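Why I'm Keeping the Flirnia Kit (For Now)

By Eustaquio Tlapale

I should say up front that I hate folding laundry. I don't mind the washing, I sort of like hanging things up, and ironing is fine if there's a ball game on. But folding! Folding is where my weekends go to die. So when Clura announced that their Flirnia folding service was open to regular households, I signed up the same evening, half expecting to be disappointed and completely expecting to complain about it in this column.

Well, I've had it a while now, and I have opinions.

The way Clura sells it, you get a small arm that clamps to a table, a pair of soft-fingered jaws, and a handle that lets you hold the same sort of jaws yourself. You use the handle to show the thing how you like your clothes folded. You do a shirt, then another shirt, then the same shirt again, and overnight the service chews on all of that, and the next day the arm has a go. You pay by the month for the learning part and once for the hardware. There's a cheaper plan where you skip the showing and the arm just folds everybody's shirts the same way, and I'll get to why I think that plan is a mistake.

What surprised me is how much I liked the showing. I figured it would be the worst part, because it's folding, only slower and with a tool in your fist. And the first evening was pretty bad, I won't lie. You forget how much you do with your fingertips. With two jaws you can't smooth anything with your palm or feel for the seam, you have to go in at the corner, close, lift, and hope the rest of the cloth comes along. Sleeves are murder. A sleeve that's bunched under itself has to be pulled out first, and the pull drags the whole shirt sideways, so then you're straightening the shirt, and then you've lost the sleeve again.
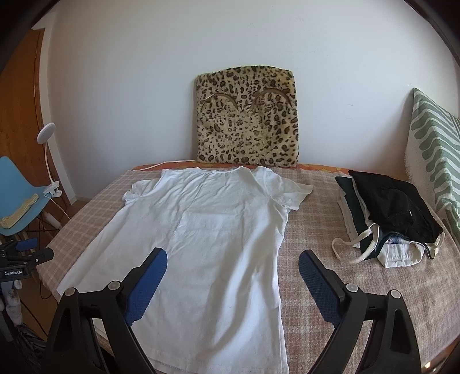
T-shirts are still the place to begin, though. I tried to be clever and start with a dress shirt (buttons, collar, cuffs, the works) and wasted an entire evening. The booklet tells you plainly to start with something light and simple, and I skipped that page the way I skip every page. A plain tee has two sleeves, a hem and a neck, and once you've got a rhythm going you can do a whole stack of them while you listen to the radio. By the end of the first week I was bringing clothes to the thing on purpose. My wife found this very funny, seeing as she'd been asking me to fold since the day we moved in.

Now, the surface matters more than the ads let on. All the ads have that big bare white table, and who has one of those? I fold on a bed like everybody I know. A bed gives under the cloth, and a blanket with any texture to it likes to get pinched along with the shirt. The support line at Clura told me to pull the cover tight and carry on, and that the service copes better if it has seen the kind of place you really work in. I think that's right, and I think it's the best argument for doing your own showing. A machine that has only met perfect tables is going to have a rough time at my house.

Which brings me to the cheap plan. My neighbor Paredes went that way, and he's perfectly happy with his towels. Towels come out great! But his undershirts come out in a big square that doesn't fit his drawer, and there's no way to tell the arm about the drawer. He refolds them by hand. I asked him why he's paying for a machine so he can refold his undershirts and he changed the subject to his tomatoes. If you only have towels and pillowcases, fine, save your money. If you have a drawer, get the full plan.

I looked at the competition too. Clerkilus makes a cabinet where you clip the shirt at the top and it comes out folded at the bottom. I tried it in a showroom and it's quick, quicker than the arm by a mile, and it takes up as much room as a second refrigerator. You also have to clip each piece on yourself, with both shoulders lined up, and by the time I've lined up both shoulders I could have folded the darn thing. For a motel, maybe. For a bedroom, no way.

So how does the arm do? I kept score one Sunday, since a reader is sure to ask. I gave it 70 pieces, all tees and towels, and it got 68 of them to where I'd put them in a drawer without touching them. The other 2 were tees it had rolled up into something like a burrito. That's a very good Sunday. It isn't every Sunday. Hoodies are still beyond it, anything with a drawstring makes it nervous, and it has no idea at all what to do with a fitted sheet (neither do I, so I can't hold that against it).

It's also slow. You start it and go do something else, and if you stand there watching, you'll lose your mind. I've learned to leave the room.

My real gripe is with the billing. The learning part costs the same every month, whether you show it a hundred new things or nothing. After the first stretch you don't have much left to teach, and I'd like to be able to pause it and still have the arm fold the way I taught it. Right now, if you stop paying, it drops back to the plain folds, the same ones Paredes gets. I spent those evenings, those are my folds, and I don't think I should be renting them. I wrote to Clura and said so. They answered politely and said they're looking at a pause option for July, and I'll believe it when it's on my bill.

Until then I'm keeping the kit. I'd tell a friend to get it if the friend has kids, or a lot of T-shirts, or a bad shoulder. I'd tell a friend who lives alone with 5 shirts to save the money and put on some music. And if Clura ever gets it to match socks, I'll pay whatever they want, and they can print that on the box.

Contact the column | © 2022 Eustaquio Tlapale | Back to top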